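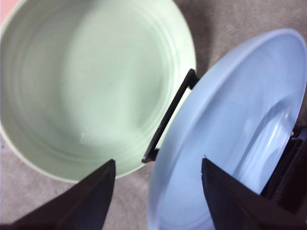
Según Gráinne Noonan, lo difícil de construir un brazo en casa no son los motores, son los cables. Lo dice con el segundo prototipo de Flirine desmontado sobre el banco y un mazo de hilos sujeto con cinta de carrocero. El primero dejó de funcionar en febrero, cuando un conductor se partió dentro de la muñeca después de 600 ciclos de giro. Tardaron dos tardes en encontrar el corte.

Flirine es un brazo de 6 ejes pensado para recoger vajilla. Se construye entre el piso de Noonan y Fustlow, un taller compartido en un antiguo almacén de tejidos, donde hay torno, dos impresoras 3D y una fresadora pequeña que conviene reservar con antelación. En el proyecto trabajan tres personas: Noonan se ocupa de la mecánica, Kumiko Morikawa de la programación y Myrtle Doucet de la electrónica.

La elección de la vajilla fue de Morikawa. Un plato tiene un borde fino, una superficie que resbala y un peso que cambia mucho según cómo se agarre. Un cuenco obliga a decidir si se coge por el borde o desde fuera. Las pinzas comerciales de mordaza plana que probaron al principio sujetaban bien una caja y mal casi todo lo demás, así que pasaron a dedos negros en forma de cuña, que entran por debajo de la pieza antes de cerrar.

La cámara va en la muñeca. Eso les ahorra calibrar un trípode cada vez que alguien lo mueve, pero tiene un inconveniente: cuando la pinza se acerca, el plato tapa buena parte de la vista y el programa debe terminar la maniobra con lo último que vio. Morikawa resolvió una parte con un cálculo sencillo de la elipse del borde. La otra parte sigue pendiente - los bordes claros con brillo confunden al detector, sobre todo a última hora de la tarde.

Las pruebas se hacen a ras de suelo, sobre moqueta gris. En la última tanda de 100 intentos, el brazo levantó y soltó la pieza en su sitio 53 veces. Doucet lleva la cuenta en un cuaderno, con una columna para el tipo de fallo. El más frecuente es que un dedo empuja el plato antes de que el otro llegue a tocarlo.

Para corregirlo han pedido a Florketti, un proveedor de piezas sueltas, unos sensores de fuerza que irán en la base de cada dedo. Doucet ya ha dibujado la placa. Habrá que pasar cuatro hilos más por la muñeca, la misma por la que se rompió el primer prototipo, y Noonan está torneando un eje hueco más ancho para que quepan sin rozar.

El gasto se reparte a partes iguales y se apunta en una hoja colgada junto a la fresadora. Lo más caro han sido los reductores. Los dedos se imprimen en el taller y se cambian en pocos minutos, con dos tornillos por pieza.

Los planos de la muñeca se publicarán cuando el eje nuevo esté montado. Los del resto del brazo pueden consultarse ya en Fustlow, en la carpeta azul de la entrada.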